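**Right gripper says closed but jaw isn't, no error shown**

Two hand-held grippers, Dranard housings, Tidilus logger, folding clothes on a bed. Since March the right one drops out mid fold. Logger says jaw closed, jaw is open. Status light stays green the whole time so we keep going and find out later. Lost 63 takes out of 699 that way. Left one is fine. Swapped cables, no change. Also pinched a finger yesterday when I pulled the trigger to test and it snapped shut late, so I'd like this fixed before somebody gets hurt. Any ideas?

**Answer 1**

reboot the logger. worked for me

**Answer 2** (Ifeoma Iyamu)

Don't reboot, you'll lose the offset log. And stop putting fingers in the jaw, use a pencil or something.

Late snap + wrong state sounds like the trigger encoder slipping on its shaft. We had 2 do this at Istdale. The green light only means power and link, it dosen't know anything about the jaw. Check:

- power off, battery out first
- trigger ring: any play before the jaw moves? shoud be none
- set screw on the encoder collar, usually backed out
- rezero with jaw fully open, then close on cloth ten times and compare to the log

If the log drifts after ten it's the collar. Replace it, don't glue it.

Our setup, same kind of job, blue cloth on a green sheet:

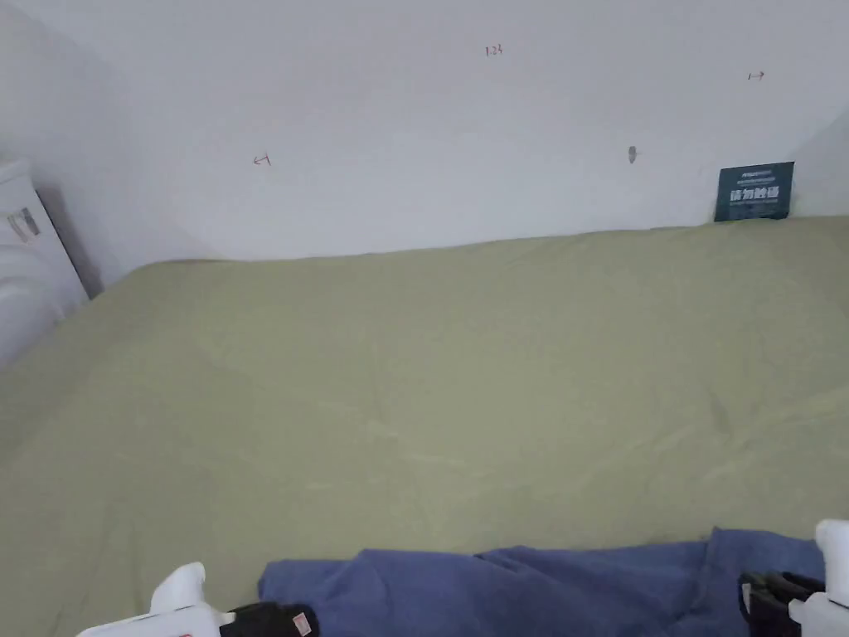
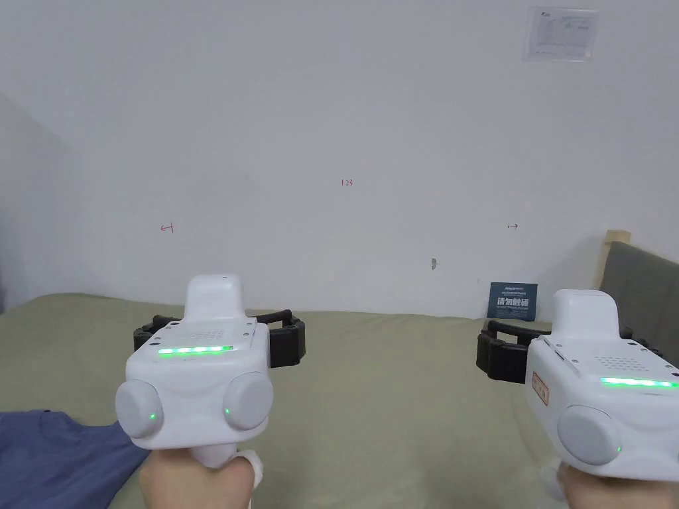
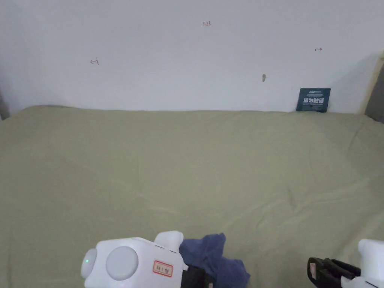 Also worth adding a check in the logger that flags any take where the jaw reading sits flat for more than 2 seconds while the trigger is moving. Would have saved us a week. Chukwu firmware has it built in but off by default, look under limits.

**Answer 3**

Had the late snap too. Was a set screw. Loctite and a new collar, fine since. Can't help with the logger part, we use a diffrent one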